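# Checking a two-arm bench before a run

Most safety sheets for small arms get signed and then ignored. I have read a lot of them, and I trust the short ones more.
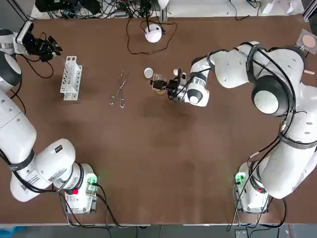

Torben Frerichs thinks even a short sheet is too much for arms this size, and that a light arm can't do much harm to a careful person. I have heard that before. "Light" and "careful" are both words I'd want measured, and I have yet to see anyone bring the measurements.

So, the steps we use at Grolstead:

1. **Find the stop button before you power anything.** Reach for it from where you will really stand. A red button beside the left base is a long reach for someone working at the right one. If you can't get to it without leaning over the table, move yourself or move the button.

2. **Don't read a green light as "safe."** Look up what it means in the manual for your unit. On many machines it says the controller is happy, and the controller has no idea where your hand is.

3. **Walk the cables by eye.** Swing each arm slowly through its full range and watch the loops at the joints. Then look at what hangs over the front edge, where feet go.

4. **Clear what the task doesn't need.** Glass and metal tools stay only if the job calls for them. Forceps lying between two grippers are easy to reach for without thinking – stop the arms first, every time.

5. **Test the stop.** Press it with both arms moving at low speed and nothing in the grippers. If only one arm halts, you are done for the day.

6. **Write down the speed limit you set.** "Slow" is not an entry. Ours is a number, checked again after each software update.

Inès Moulin wanted a seventh step about signs on the door. I left it out. I have seen plenty of signs and very few people reading them.

A risk assessment still has to cover the whole setup, tools and parts included. A supplier's claim that the arm is "collaborative" covers the arm at best – ask what was tested, and with what in the gripper.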